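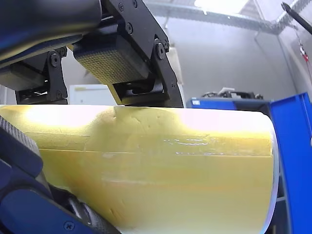

Mullness Reuse and Sorting Group
Minutes of the ordinary meeting, 2022-02-18

Present: Edem Amoah (chair), Dede Ayaaba (minutes), Zbigniew Mazurek, Magdy El Khatib
Apologies: Etornam Antwi

1. Minutes of the previous meeting
Accepted with one correction. Under item 3, "collection charge" should read "disposal charge." The collection charge is unchanged.

2. Matters arising
The drain cover by the north gate has been replaced. The request for a second key to the weighing shed is still with the landlord. M. El Khatib has written again and has had no reply.
The revised opening hours have been put on the website but not on the gate. Z. Mazurek to change the gate sign.

3. Bale rejections
Z. Mazurek reported on the loads sent to Tondeck since the last meeting. Eight bales were rejected on inspection. Six of these were rejected for mixed polymer content and the other two for moisture. Tondeck has not charged for the return haul on this occasion but has stated that it will do so under clause 8 of the contract if the pattern continues.
The group discussed where the mixing takes place. Z. Mazurek's view is that polypropylene and polyethylene tubs are being separated correctly at the first table and then recombined in the holding cages, which carry the same color of tag. E. Amoah did not agree that tags were the whole of it and noted that the cages are sometimes filled from both sides at closing time. It was agreed that both points could be dealt with together.
Agreed: separate tag colors for the two polymers, and filling from the table side only.
Moisture: the tarpaulin over bay 6 is torn along one hem. A replacement is to be ordered from the existing supplier. Bales in that bay are to be moved under the roof until it arrives.
Action: Z. Mazurek (tags, tarpaulin).

4. Household and play items
D. Ayaaba presented a draft acceptance list for hard plastic and foam goods. At present these items are accepted at the discretion of whoever is on the gate, and the result is uneven. The draft has three headings: reuse, recycle, refuse.
Closed-cell foam mats are placed under reuse if whole and under refuse if torn. Tondeck does not take foam in any form. Cups, beakers and tubs without a resin mark go to recycle only if the float test gives a clear result. Items made of two materials that cannot be pulled apart by hand are refused.

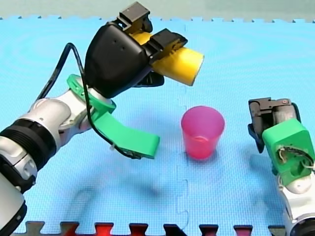
Item 4: yellow cylinder held over a light blue foam mat, with a pink plastic cup.

M. El Khatib asked whether color should be recorded. Dark plastics are sorted poorly by the optical line at Tondeck, but light and mid colors cause no trouble there. Agreed that black and dark brown be recorded and all other colors left out.
The float test was queried. D. Ayaaba confirmed that it separates the lighter polymers from PVC and polystyrene but does not tell polypropylene from polyethylene. The wording of the draft is to be changed to say so.
The list was adopted subject to that change. It will be reviewed in July.
Action: D. Ayaaba.

5. Weighing records
M. El Khatib reported that the trial of the Akolgo record sheets is complete. Entries were made for 88 incoming loads. The totals agree with the paper ledger except where a tare weight was left blank. He proposed that the sheet should not accept a line without a tare. Agreed.
The paper ledger will be kept in parallel until the July review - E. Amoah asked that this be minuted, as the auditor requires an unbroken record.

6. Containers
Jononico has offered used stacking crates at a reduced price for an order of 200. Z. Mazurek has inspected a sample and found the base ribs sound and the handles serviceable. The crates are slightly wider than the present type and will not nest with it. Storage for the old crates was discussed without a result.
Decision deferred. Z. Mazurek to measure the racking in the lower store and circulate the figures before the next meeting.

7. Site safety
One minor cut to the hand was entered in the accident book, caused by strapping under tension. Strapping is to be cut with the guarded cutter only. E. Antwi had sent a written note asking that the second cutter be returned to the baler - it has been in the weighing shed. Agreed.
The eyewash bottles are within date.

8. Any other business
E. Amoah has received a request from a school in Mullness for a site visit. Approved in principle for a time when the baler is not running. E. Antwi to reply to the school.
The date of the next meeting will be circulated by email.

Minutes taken by D. Ayaaba. Corrections to be sent to her in writing.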